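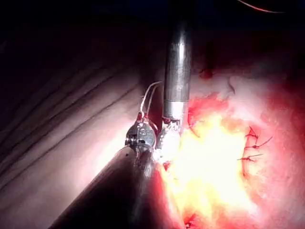

Does Stesta include professional matches?

All of the matches in Stesta are amateur singles, played on the public courts at Cárdenas by people with day jobs. If you need tour-level data, you will have to look elsewhere, and you will find the second serves much better there.

Datasets > Sports > Tennis > Stesta

Stesta: point-by-point records from the Ernov Cup

What it is

Stesta is a point-by-point record of 70 singles matches from the Ernov Cup, an amateur tennis event with modest prizes and immodest line calls. Every point has a row. Each row says who served, whether the first serve went in, how the point ended, and how sure the scorer was about any of that.

The scoring was done courtside by Hernán Alvarado and Lizeth Zapata using Dalero, a small scoring program Hernán wrote for his own use and has regretted sharing ever since. The first public version went up in February 2021. The matches themselves were played over several seasons before that, in weather ranging from pleasant to spiteful.

People have mostly used the files to study how amateurs behave under pressure: whether they serve more safely at break point, how long a lead lasts, what happens to the person who has just lost a long game. The last of these has a fairly consistent answer and it is not cheerful.

Files

matches.csv has one row per match: players, court, round, surface condition, result, and the scorer.

points.csv has one row per point. It is the big one and the reason you came.

players.csv has one row per player code, with handedness and backhand type. No names, ages, or rankings. Some players asked to be listed with their names and were told no, gently.

notes.txt holds the scorers' free-text remarks, keyed to the match. They are worth reading before you build anything. A match with a strange run of double faults in points.csv will often turn out to have a line in notes.txt such as "sun directly behind the toss, north end."

All files are UTF-8 with a header row. Commas inside notes are left as they are, which is why the notes live in a text file and no longer in matches.csv. We learned this the usual way.

Fields in points.csv

match_id: matches the same field in matches.csv.

set_no, game_no, point_no: running counters. The point counter starts over with each game. Tiebreaks are treated as a single long game, with tiebreak set to 1.

server: player code of the server.

first_in: 1 if the first serve landed in, 0 if it missed. Lets are not recorded. We tried for a while and the scorers' handwriting gave out.

end_type: ace, double_fault, winner, forced, unforced, or unknown. See below for what we think "forced" means, and how little that should comfort you.

end_player: the player who hit the last shot, or failed to.

rally_band: short, medium, or long. A short rally ends within 3 shots counting the serve. A long one goes past 9. Everything between is medium.

call_dispute: 1 if the players stopped to argue about a line. This column is more populated than we would like.

conf: the scorer's confidence, high or low.

How the scoring was done

Both scorers sat at the net post when there was a chair, and on the grass bank when there wasn't. One scorer per match was the rule. For a subset of matches both of them scored independently so that agreement could be checked, and they were asked to sit apart. They mostly did.

Points were entered live. Corrections could be made until the end of the game and were then locked. Dalero used to allow edits after the match, and this feature was removed when it became clear that a scorer who has had lunch with the loser remembers a match differently.

The score in the file is the score the players agreed on, even where the scorers believed it to be wrong. There are a few games where both players lost track and settled on something reasonable. In those games the point rows and the game result won't reconcile. The match is flagged with score_gap set to 1 in matches.csv, and you should decide for yourself whether to keep it. Hernán keeps them. Lizeth drops them. They have stopped discussing it. 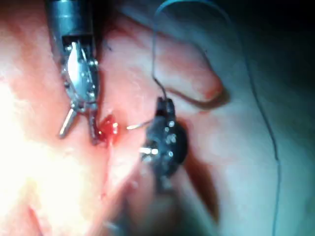

Instrument jaws open over a small blood clot.

Forced and unforced

The line between a forced and an unforced error is the oldest quarrel in tennis statistics, and this dataset does nothing to end it. Our working rule was that an error is unforced if the player had time to set their feet and reached the ball without stretching. At amateur level this runs into trouble quickly, as plenty of players have time to set their feet and choose not to.

Agreement between the two scorers was good on aces and double faults, fair on winners, and poor on forced against unforced. If your analysis hangs on that distinction, please merge the two values into one and see whether your result survives. If it doesn't, you have learned something about Hernán and Lizeth, and very little about tennis.

Rally bands are more reliable than we expected. Most disagreements were between medium and long, late in the afternoon.

Courts and conditions

Cárdenas has hard courts that were resurfaced partway through the collection period. The surface field in matches.csv is either old or new. The old surface had a crack running behind the baseline on the far court, and bounces off it were something of a local tradition. Points decided by the crack were scored as winners for whoever hit the ball, which flatters some people's forehands a good deal.

Wind is recorded as calm, breezy, or silly. The last label was a placeholder that made it into the first release, and by then people had written code against it. It stays.

There is no ball tracking, no serve speed, and no player position. We get asked about serve speed more than anything else. A radar gun was borrowed once and spent most of its time measuring traffic on the road behind the fence.

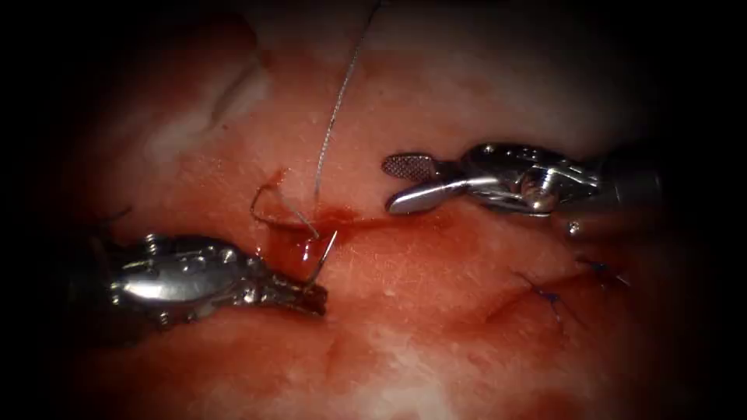 A related request is for court coordinates, even rough ones, such as which side of the box a serve landed in. Dalero had a field for this in an early build. The scorers filled it in faithfully for a set or so per match, then left it blank, and the blanks lined up so neatly with tired scorers and dull games that we pulled the column. A partly filled column tempts people into treating the filled part as a fair sample, and it wasn't close to one.

Known problems

Finalists are overrepresented. It is a knockout event, and whoever keeps winning keeps appearing. One left-hander with a heavy slice accounts for an unreasonable share of the short rallies. Group by player before you announce anything about left-handers.

Retirements are included up to the last completed point. The reason is not given. Most were calves.

Some matches have a superset of rows at the changeover, the result of Dalero logging the last point again when the screen was woken up. We removed the ones we found. A duplicate will have the same match_id, set_no, game_no, and point_no, so it is easy to check for, and we would be glad to hear about any that are left.

The call_dispute column marks the stoppage and not who was right. We have views on who was right, and they're not in the release.

Version 2

The March release fixed the swapped server codes in the tiebreaks, added score_gap, and renamed the confidence field from sure to conf after sure turned out to be a poor name for a column full of doubt. Results computed on the first version's tiebreaks should be run again. Everything outside the tiebreaks is unchanged apart from the duplicates.

Consent and privacy

Players signed a form at check-in agreeing to have their matches scored and released under a code. Anyone who asked to be left out was left out, along with the opponent's half of that match. The codes don't follow the draw order. People from the Ernov club will be able to identify certain players from the double faults alone, and we ask them to keep it to themselves.

Use

You may use, change, and share the files for any purpose, provided you credit Stesta and say which version you used. Please don't use them to set odds on the Ernov Cup. Somebody tried, and the draw was rained off.

Corrections go to Lizeth Zapata. Bugs in Dalero go to Hernán Alvarado, who will get to them after the season. Include the match_id and the point counter in your message, and quote the row as it stands in your copy.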